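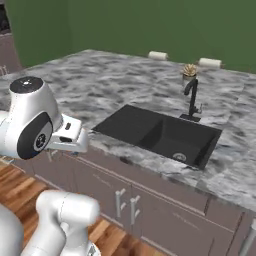 Slide 1: the arm at the sink, kitchen layout, simulated.

September
Margaux Charpentier

(Wait for the door to close. Say hi. Water bottle is on the left.)

Okay, hi everybody, I'm Margaux, and I look after the kitchen cell at Heruvard, both the one in the simulator and the one with a real motor in it that wakes me up at night. Today is mostly the simulated one, and mostly how we set it up so that it stays set up. I'll leave the slide on while I talk.

So, the gripper is just left of the sink, over the front edge of the counter. We call that the park pose and every run starts from it. I want to spend a good chunk of this talk on the park pose, which sounds dull, and I'm sorry, but it ate most of my spring!

When I took over the cell, park was a list of joint angles somebody had typed into a file. Fine, until you move the base. Then we moved the base. The angles were still perfectly legal and the hand ended up inside the countertop, and the physics engine did what physics engines do with that (do the hands thing, big explosion).

Now park is stored relative to the sink rim. Move the arm, move the counter, whatever, the script solves for the joints again and checks for contact before it lets you start. It tries 10 times with small nudges and then it gives up and prints a message in capital letters. I like capital letters in an error.

(Pause. Ask who here still stores poses as joint angles. Raise my own hand, we have two left in the drawer task.)

Next bit, collision shapes. The sink is the hard one. Two basins, one narrow and one bigger and deeper, and the first mesh we got had them filled in as one solid box. It looked perfect, too. The gripper would come down toward the drain and stop dead in midair at rim height. Folasade Lawal found it by dropping a ball over the sink and watching it sit there on nothing. So now we drop balls on everything. 345 of them over the whole counter after any change to the layout, and we look at where they come to rest. It takes less time than getting coffee.

The faucet gets its own check, because the spout curves over and a single wrap-around shape closes up the gap underneath. We cut it into pieces by hand. If you have a tool that does this well please come find me, I mean it.

(Sip of water.)

Upkeep! People laugh when I say a simulated cell needs maintenance. Well, it drifts. Somebody updates the arm model, somebody swaps the marble for a different marble, somebody turns up the friction on the fingers to get one stubborn task through and forgets to turn it back. So once a month I do a service, same as for the real arm:

- reload the arm from the Nurach file and compare the joint limits
- run park 1000 times and log the misses
- ball drop
- open and close the gripper on the test block, check finger friction against the sheet
- read the change log out loud to Folasade (she catches more than the scripts do)

Last service we had almost no misses on park. The ones we did get were all the wrist picking the long way around, and that went away once I tightened the range on one joint.

One repair story, then questions. Run 1343, which Folasade has on a sticky note on her monitor. The gripper shook, tiny shake, only near the left side of the sink. I spent ages on the controller gains. I blamed the gripper, I blamed Longo, our scheduler, I blamed the time step. It was the counter. Two slabs in the same place, one left over from an old layout, and the fingers were touching both. Deleted one, shake gone.

(Mention the layout files are in the Mutama folder. Don't do the demo if it's past 3:30.)

Questions?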